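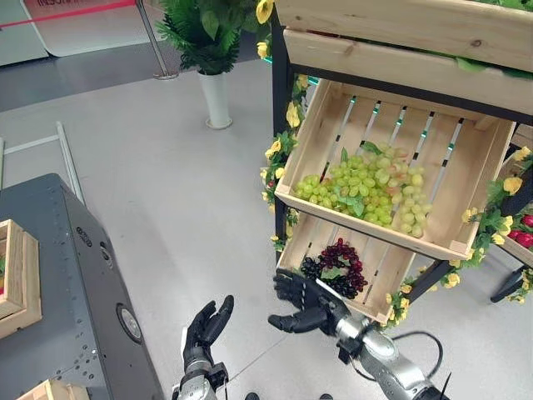 Green grapes and dark ones in the slatted crates.

I've now been told by four different people at the Bultcombe ramp that I need a new propeller. The one they want me to buy is the Obura, a stainless four-blade that is supposed to get a boat like mine up on plane quicker, hold it there at lower speed, and save fuel the whole time. I'm willing to believe one of those.

My motor has 156 hours on it and still wears the aluminum three-blade it came with. It has a nick in one blade from a rock I knew was there. Otherwise it works. I cruise at 3463 rpm because that's where the needle sits when the boat feels right to me, and nothing in the Obura leaflet has a number for that part of the range. It's all wide open throttle. I run wide open for maybe a minute a month, usually to get away from a jet ski.

Trygve Sjöberg let me try his for an afternoon in June. Same hull as mine, near enough, and an 18-inch pitch like my old one. Yes, it came up on plane with less bow in the air. I'd put money on that part. But his tank was half empty and mine is always full, he doesn't carry two batteries, and my brother-in-law wasn't sitting in the back. I asked Trygve what he burned before he switched and what he burns now. He said "less." I asked how he knew. He said you can feel it.

The dealer over in Stimley was no more help. He had a chart on the wall with two lines on it and no scale up the side.

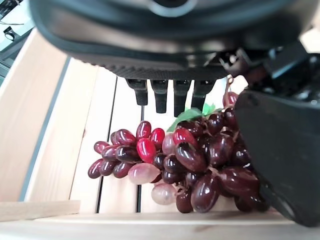
What bothers me most about the Obura is the hub, and how much of the sales talk goes into it. There's a polished ring where the hub meets the gearcase, and the fellow in Stimley ran his thumb around it twice while telling me about water flow. I asked what it did for the flow and got the thumb again. Those short black finger tips hanging in a row over the grapes have a shiny band apiece near the base, and they catch the eye too, but I wouldn't pay extra for a band until someone showed me a test with it on and a test with it off. Same boat, same load, same stretch of water.

So I'm having the nick filed out and the old prop checked for balance at the shop in Stetstead. If I can get Trygve to lend me his again, I'll fill both runs from the same pump and write down the gallons. My brother-in-law has agreed to sit in the same seat both times. I'll post whatever we get, including if I have to eat my words.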